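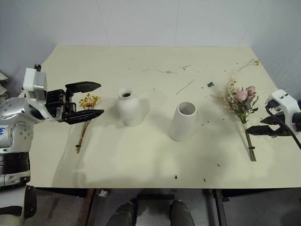

Ticket 259: Shop page drops items from cart
Status: open
Opened by: Marlene Fuchs, Rilton
Assigned to: Heledd Trevor

Cart empties when a customer goes from the Prothero checkout back to the shop page. Started in February after the Fandanine plugin update. Happens in 2 browsers, logged in or out.

Step 1. Cleared the page cache. No change.
Step 2. Rolled the plugin back. Cart holds - but shipping rates vanish. 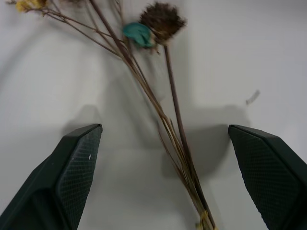 Step 3. Raised the session limit to 2000 seconds and put the new plugin back. Test order was one dried flower bundle, the kind with thin brown stems, plus 4 gift cards. The gift cards stayed in the cart and the bundle dropped out. Sent the log to Prullik support at 4 p.m. and left the ticket open.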